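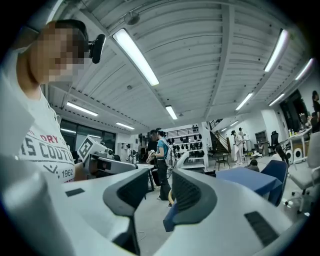
Figure 1. View from the camera on a hand-held gripper, looking out between the two fingers. The square marker is left of centre, near the upper end of the arm.

Robot Handling, Unit 5: Teaching by Hand and by Remote Control
Pravthorpe Technical College
Handout revised 21/12/2020

Reading before the session: the Warnlow lab guide, section on demonstrations. Bring the checklist from Unit 4.

5.1 What we mean by a demonstration

A demonstration is one recorded run of a task, done by a person, which the robot will later learn from. The recording has two parts: what the camera saw, and how the gripper moved and opened or closed at each moment. If either part is missing, the run is no use for training and should be deleted.

There are three common ways of making one. They differ mainly in where the person's hands are.

Hand guiding. The arm is put in a free-moving mode and you push it through the task. The joint angles are recorded directly, so the motion is certain to be one the arm can make. It is tiring with a heavy arm, and your own hands and sleeves get into the pictures.

Remote control. You stand away from the arm and drive it with a second, smaller arm or a pair of hand controllers. In the lab we use the Vorken leader arm. You feel very little of the contact, so people tend to squeeze too hard at first.

Hand-held gripper. You leave the arm out of it and carry a gripper in your own hand, with the camera fixed to it. Figure 1 was taken this way. The camera keeps the fingers in view, so the gap between them can be measured from the picture. Recording is quick and can be done away from the lab, but the position of the gripper has to be worked out afterwards from the camera and its motion sensor.

5.2 What the camera takes in

A camera on the gripper sees a good deal more than the job. Look at how much of the room is in Figure 1: the ceiling lights, the staircase, people standing well behind the table. Fixed features such as beams and window edges help the software to work out where the gripper is. People walking about do not, and a run with a lot of movement in the background may need its track checked by eye.

Faces must be blurred before any recording leaves the lab machine. In Figure 1 the face of the person nearest the camera has been treated in this way. Printing on clothes stays readable, so wear something plain if that matters to you.

5.3 Markers

A marker is a flat square with a printed black pattern whose size is known. From one clear view of it the software can find the distance and angle to the camera. Markers have to stay flat and clean. Tilting is fine up to a point – the one in Figure 1 is at an angle – but glare from the ceiling lights will hide the pattern sooner than tilt will.

5.4 How many runs

For the peg task in April, each pair records 20 runs before the first training session. The shared Thoroddsen set for the same task holds 2,000 runs, and we will compare a model trained on 1,000 of them with one trained on all. Expect the difference to be small for easy starting positions and larger for awkward ones.

Change the starting position between runs. Keep your speed steady and do not pause to think with the gripper in mid-air, as the robot will copy the pause. If you drop the part, finish the run and mark it as failed. Failed runs are kept in a separate folder.

5.5 Exercise

Work in pairs. One person records, the other keeps the log, then swap.

Record five runs of the peg task by remote control and five with the hand-held gripper. Note the time taken for each. Play back one run of each kind at half speed and write down the moment at which the fingers first touch the peg. Say which recording made that easier to judge.

Hand in the log and half a page of notes. Recordings stay on the lab machine, in the folder with your pair number.

Next unit: cleaning up recorded motion.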